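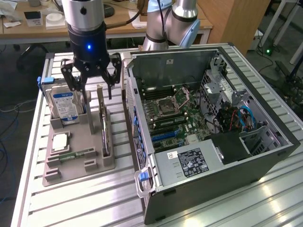
Last updated: 2022-11-24

Ondberg cell, PC disassembly and refit
Software checks before automatic run
Checked by: Kojo Boateng

1. Controller and planner on the same release. OK. Both on the May branch.

2. Gripper opens and closes from the operator screen. OK. Reported width matches the calipers.

3. Tray frame registered to table frame. OK after redo. First result was off in Y, second was fine. Old transform deleted from the config folder, please don't restore it from backup.

4. Collision model matches the table. FAIL. The drive holder in the model has no latch tab. The real tab sticks out past the carrier and the planner will route fingers through it. Damgaard to add the mesh. Until then keep the box obstacle on.

5. Two-arm interlock. OK. Second arm holds when the first is inside the tray zone. Tested from both sides at 300 ms polling.

6. Part detection, tray. OK with comment. Tollix finds the drive, the processor and the flat memory module every time. The upright module gets low scores, it shows the camera only a thin edge. Threshold lowered for that pocket only.

7. CPU socket state check. OK. Insert is blocked unless the frame is detected as lifted.

8. Memory insertion force limit. Not tested. Value in the file is still the default. Do not run step 2270 of the program until this is set.

9. Log rotation. OK. Set to 200 files.

10. E-stop recovery. OK. Planner drops the old path and asks for a new start pose.

Result: manual speed only. Items 4 and 8 open. Recheck both after the next Lomero update.

2 comments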